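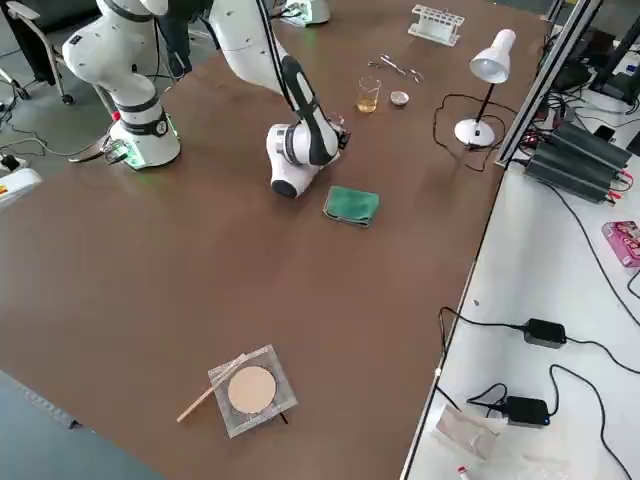
Notebook entry, 27th June
Subject: Adhesive trials for the repair of coated-paper bindings, second series

The second series of adhesive trials was opened this morning. The first series, closed in January, compared wheat starch paste with the Bachmann methylcellulose on uncoated stock and is written up at the front of this volume. The present series repeats the comparison on coated paper, where the earlier results cannot be assumed to hold.

Materials. Test strips were cut from the discarded Prirkine trade catalogs, which were released to the workshop for destructive testing. The paper is heavily coated on both faces and has yellowed at the margins. Strips were taken from the inner part of the leaf only, with the grain running lengthwise. Repair tissue is the medium-weight Tedex, from the roll already open. The remaining sheets of the lighter tissue are reserved for the map project and should not be drawn on for trials.

Paste was cooked in the usual manner, left to cool under a cover, and passed through the sieve 2 times. The first pass left small lumps, which colleagues will recognize from previous batches out of the same sack. It is recommended that the sack be finished on board work and a new one opened for tissue repair. Methylcellulose was prepared the evening before and left to stand overnight. It was clear and free of bubbles when used.

Procedure. Each joint was made with an overlap of 12 mm, brushed out from the center, covered with polyester web and blotter, and placed under a glass weight. Pressing time was 90 minutes for all strips. Blotters were changed once, early on. Readers of the first series will note that the blotters were then changed more often; the reduction is deliberate, as frequent handling disturbed several joints before they had set.

Observations. Paste joints on the coated stock took well at the edges but showed a faint tide line along one side of the repair. The line is more marked where the brush was overloaded, and is hardly visible where the paste had been let down less. Methylcellulose joints left no line. They peeled, however, with very little effort, and in two cases the tissue came away cleanly with a film of adhesive still on it. A joint that fails in this manner does no harm to the original, but it would not survive ordinary reading room use.

A mixture of the two adhesives was tried late in the session on the strips left over. It brushed out more evenly than the plain paste and dried with a slight sheen under raking light. There were too few strips for any judgment on strength. These are filed in the gray folder with the others and marked M.

Blocking remains the principal concern. One pair of coated leaves, dampened and pressed face to face as a control, stuck fast over almost half of its area and could not be separated without loss of the printed surface. Leaves awaiting repair must be interleaved at all times, including during short absences from the bench.

Humidity in the room was steady through the session according to the wall gauge. The Zasgate press was not used, as the lower platen is still out of true and marks the blotters. The repair request has been sent again.

Outstanding. Prepare 11 further strips for the mixture. Order polyester web in the wider width. Ask the reading room whether the catalogs on open access can be withdrawn until a method is settled. Check the tide lines again once the strips have rested between boards, and record under the same heading.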